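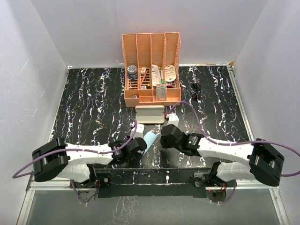 Baptiste Tessier asked, on reading the first draft of this file, why a data card should carry a parts list at all, when anyone planning a second station would write to purchasing anyway. The parts list stays in. Purchasing has the invoices but not the failure notes, and the two are only useful together.

Ondix tabletop set: README and equipment planning card

Maintainer: Yannick Besnard
Equipment records: Osamu Onishi
Budget owner: Wolfram Haberkorn
Status: first release, equipment section revised in September

1. What is in the release

The Ondix set holds 1111 episodes of two-arm tabletop work with small household items. All episodes come from one station, called Bultach in the logs. Each episode folder contains video from the fixed camera, joint positions for both arms, gripper commands, and a short text label giving the task as the operator was told it.

Task families:

handling cloth (pick up, spread, fold, move aside)
placing small items in a desk organizer, or taking them out
moving cases, boxes and blocks on the open table
mixed tidy-up with several items out at once

Video and joint data run at 30 samples per second. The joint data is the reference clock. Where the two streams disagree, trust the joint data and shift the video.

Labels give the task as assigned. They do not say whether the task was completed. A separate field, outcome, is filled in for the mixed tidy-up family only. Leaving it blank elsewhere was a budget decision and is covered in section 6.

2. Who the equipment section is for

Groups that want to collect compatible data, and whoever has to sign for it. It assumes you already have a room, a workstation and someone who can wire a connector. Prices are left out. The quotes we hold are from one supplier, Brendow, and they were negotiated as a bundle, so the unit figures would mislead anyone buying parts separately. Shares of the total are given where they help.

3. Station as built

Arms: two, one at each front corner of the table, facing inward. White links, black base joints, black grippers. Identical hardware left and right, so that one set of spares serves both.

Cables: one purple cable per arm, run outside the links with a free loop. Loop length matters and has its own note in section 5.

Mounting bar: black, horizontal, between the arms at the front.

Table surface: black with a veined pattern in white, lilac and pale blue. The pattern was inherited with the tabletop. It gives the tracking software plenty of texture and makes small dark items harder to see. A plain surface would be the safer purchase for a new station.

Enclosure: plain white walls at left, back and right, with thin metal rails where the table meets them. The front is open to the operator side.

Control boards: one small board near each arm mount. They are uncovered on Bultach. The plan for the second station includes covers.

Props: a perforated desk organizer with four tall slots and a lower front compartment, plus a rotating stock of items for it (pens, small jars, boxed and tubed goods, a glasses case), cloths and small white blocks. Replace props with the same model where you can. Where you can't, log the change in props.txt and keep going.

4. Budget by line, in order of share

Arms and grippers. The largest line, more than half of the total. Order both arms together. Heriberto Espinoza compared buying one arm first and the other in the next budget year, and the saving in the first year was lost on a second shipping charge and a second calibration visit. There is also the risk of a hardware revision between the two orders, and mixed revisions would double the spares shelf.

Workstation and storage. The second largest line for us. Storage was underplanned. Raw video takes most of the space, and we had allowed for one copy of it. Plan for two copies from the first day, on separate machines.

Camera and mount. Small in price. Spend on the mount before the sensor. A camera that has moved slightly between sessions costs more in relabeling than a better lens would have cost at purchase.

Frame, walls, rails and table. Made to order by Lecomte from our drawing. Lead time was 12 weeks, the longest of any line, and it held up everything else. Send this order first, even if the arm model is still under discussion. The only dimension that depends on the arms is the spacing of the mount holes, and Lecomte will drill those last if asked in writing.

Spares. See section 5. This line was missing from the original request and had to be taken from travel.

Props and consumables. The smallest line, but it recurs every month. Give it a standing order number so that a packet of pens does not need a signature.

Operator time. Not equipment, and our finance office would not let it sit in the same request. It should still be planned at the same meeting. For this release it came to more than the arms.

5. Spares and wear

Quantities below are per station and were settled after the release was complete. They are what we would buy now.

Gripper fingers or pads: 12. These wear fastest. Cloth work wears them less than hard boxes do.

Arm cables: 2, one for each side. The connector fails before the cable does. If the loop is too short, it pulls at the gripper end when the arm reaches toward the back wall; if it is too long, it sags into the work area and shows up in episodes. Set the length with the arm at full reach to the far corner of its own side, then fix it at the base.

Control board: one, shared between arms. Keep it flashed with the current settings and label it with the date you did so. Ours sat in its bag with old firmware and cost an afternoon.

Mounting screws: a full bag. They are cheap and they roll under things.

Power supply: one. We have not needed it. It stays on the list because the replacement lead time from Brendow is long.

Whole arm: none. This was argued over. Haberkorn's position is that a spare arm in a cupboard is a third of a station doing no work, and that a repair contract costs less. Onishi's position is that the repair contract gives a response time and says nothing about a return time. The contract was bought. It has been used once, and collection stopped until the arm came back.

6. Choices made for cost that affect the data

One fixed camera. There are no wrist cameras in this release. Items held between the grippers are often hidden from view for part of an episode. If your model needs a close view of the grasp, this set will not supply it.

No force sensing. Gripper commands are recorded, grip force is not. Do not read force from the command values.

Outcome labels on one family only. Reviewing every episode would have taken a paid reviewer well past the end of the grant. The mixed tidy-up family was picked as the one where success is hardest to judge by script.

One lighting setup. Overhead room lights, no blinds. Episodes after 4 p.m. in the winter months are slightly warmer in color. The start time is in each episode's metadata for anyone who wants to filter on it.

Reflections. The glass-like panel at the front of the workspace reflects parts of the table pattern. We looked at a matte replacement and put the money into cables. Crop the bottom of the image if it bothers your model; nothing in the labels depends on that strip.

7. Plan for the second station

The request now in draft differs from Bultach as follows:

plain gray tabletop in place of the veined one
matte front panel
covers on both control boards
cable guides on the links, to be fitted before calibration
wrist cameras as an option line, priced separately so it can be struck without redoing the request
spares bought with the station

Same arms, same grippers, same wall color, same organizer. The point of the second station is volume, and changes that would split the data in two were turned down.

Order of purchase: Lecomte frame, then arms and spares in one order from Brendow, then workstation and storage, then camera and mount. Props last. Allow 30 days between the last delivery and the first episode meant for release. On Bultach we allowed none, and the first sessions had to be thrown out for bad calibration.

8. Known gaps in the records

Running hours per arm were not logged at first, so wear figures come from the maintenance notebook and not from a counter. The notebook does not always say left or right.

Two cable replacements have no matching invoice. They were probably made from stock left over from an older project.

Power use was never measured. Tessier has asked for it. A meter is in the draft request under consumables.

9. Changes and contact

Corrections to the episode data go to Besnard, with the episode number and the stream concerned. Questions on parts, lead times or the repair contract go to Onishi. Please do not contact Lecomte about our drawing; we will send it on request, and it has two dimensions marked by hand that need explaining.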